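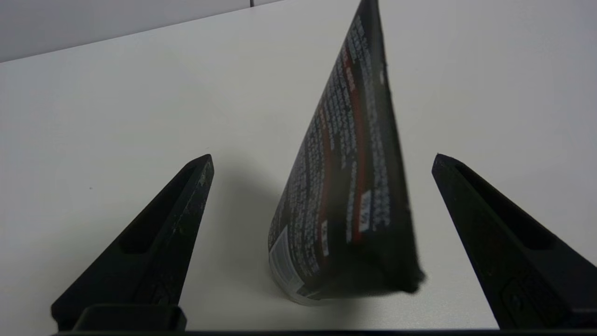 Demonstration collection is the gathering of recorded examples from which a robot learning system is trained. An operator guides an arm through a task while its camera views and joint positions are stored together. One complete attempt is called an episode.

The Osomero set, begun in July by Xinyi Fu and Soudabeh Tabrizi, holds 1,591 episodes of tabletop handling. It uses household goods and packaged food on a plain white surface.
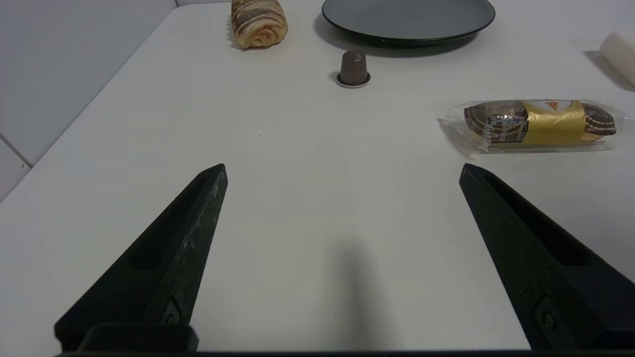
Why are the objects moved between episodes?
A system trained on one fixed layout tends to learn positions and fails when an item is shifted.

Wrist views show the fingers and the nearby surface - a narrow field, but one that stays useful during the final approach to an object.
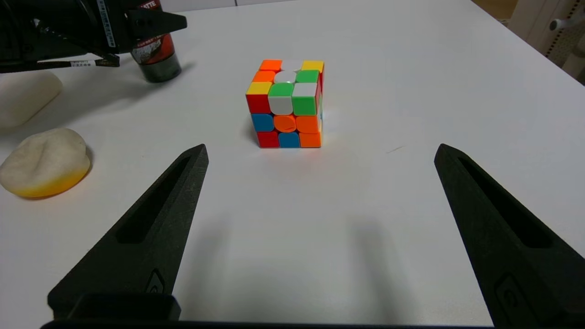
Wrist view with a Rubik's cube ahead of the open fingers.

Head views cover more of the table and are paired with wrist views by time stamp. Episodes with a gap in either stream are left out of the training set. Some 400 episodes were set aside for testing.
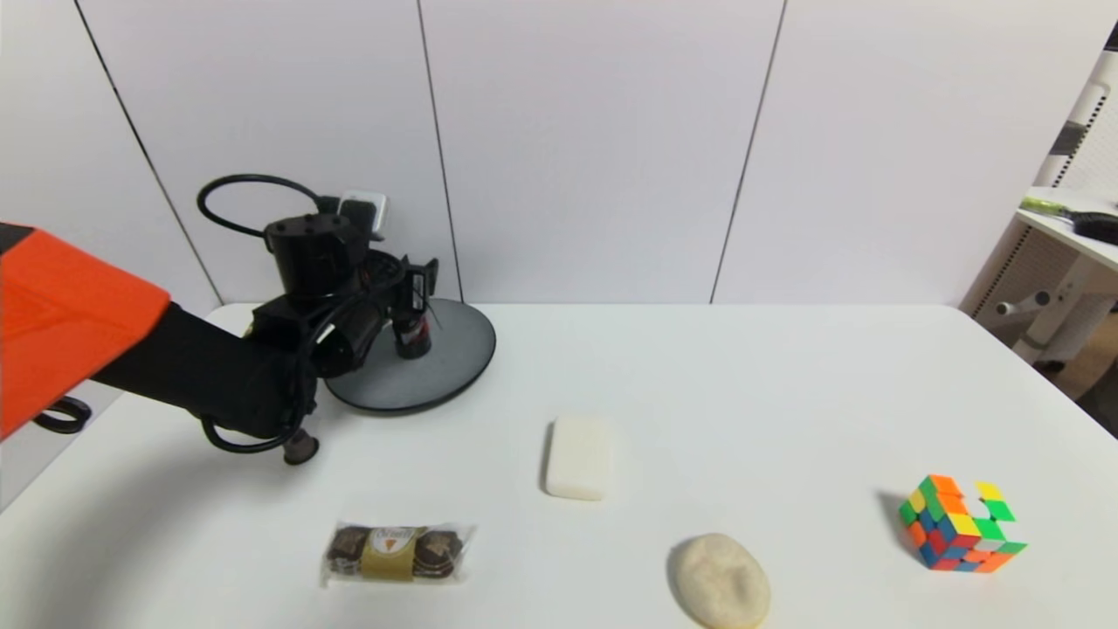 Labeling

Each episode receives a short written instruction and a mark for success or failure. Failed attempts are kept under a separate label. The label list had 24 entries as of Dec 1, 2025.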